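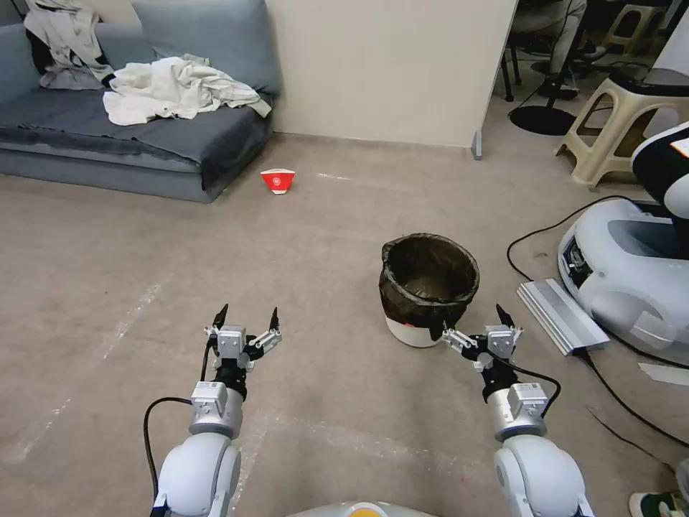 Vandana Tiwari's first comment on our draft was that a robot that stops moving has told you very little, and that we'd better say which kind of stop we meant before anyone believed our failure count.

Fair enough! So let me slow down and go through the one that cost us the most time, which we call the silent hold. The task is floor tidying with a round, bag-lined bin, and the two arms run under Kartha, our motion layer, with Erkarik doing the planning above it. In a silent hold, Kartha stops sending motion commands to one arm or both, the joints keep their last position under power, and Erkarik goes on believing the arms are following along. No alarm, no red line in the console. Just a robot sitting over a bin with its arms out, looking like it's thinking. Figure 7 shows the work area with the bin in front of the arms and both grippers open. I want to be clear that you can't diagnose a silent hold from a picture, and that was a big part of our trouble. A normal pause between two plan steps has the same pose.

We logged 311 runs and found seven silent holds. I know that sounds small (I was pretty relaxed about it for a while, too). What changed my mind was the restart. When the link between the layers came back, Kartha picked up the newest target in its queue and drove straight to it, skipping everything in between. In two of the holds somebody had already stepped in close to the arms to see what was wrong. The speed cap did its job and no one got hurt, but I wouldn't want to lean on a speed cap for that. 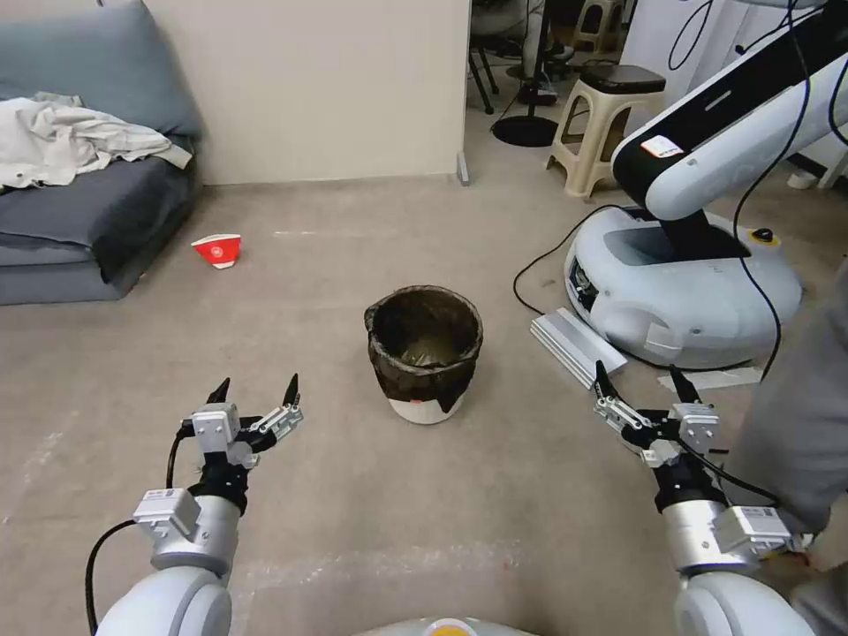
Couldn't you just make the timeout shorter, one reader asked, and let the arms fault out the moment a command is late?

We tried that first, so yes, we had the same idea. On 1/28/21 I cut the timeout hard and ran the tidying task all afternoon, and it was miserable. The planner is slow whenever it has to rethink a reach into the bin, since the black liner gives poor depth readings down inside and it keeps asking for another look. Every one of those rethinks now tripped a fault. People started clearing faults without reading them — me included — and that seemed worse than where we'd started.

The real cause was duller. Our logger, Woltis, shared a thread with the heartbeat between planner and motion layer. When Woltis flushed a big file to disk, the heartbeat waited, Kartha marked the planner as absent and held position, and the message saying so went to Woltis, which was busy. It got dropped. I spent around a week looking at wrist cables before I thought to look there.

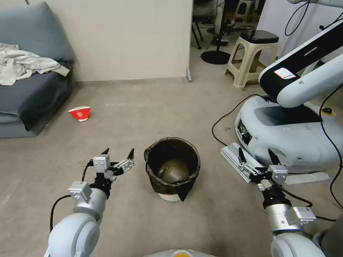

Flilano had the same fault on its older arms, according to a reply we got from a group using them, and moving the logger was only half of the cure there.

That matches what we saw. Giving the heartbeat its own thread ended the holds on the bench, but it did nothing for the jump on restart, so we changed that separately. After any hold the target queue is now emptied, the arms stay where they are, and a person has to press resume from outside the marked zone. Erkarik then plans again from the measured joint positions. It adds a wait to every recovery and I still grumble about it.

One thing is left open. If an arm holds with something in its fingers, clearing the queue also clears the note that says the gripper is full, and the new plan may start by opening it. Over a trash bin that's harmless. Over anything else I'd want a check on finger width before the first move, and we haven't written it yet.

Figure 7. Work area for the tidying runs, in three views: both arms with their grippers open, the lined bin ahead of them, and the sofa at the back left.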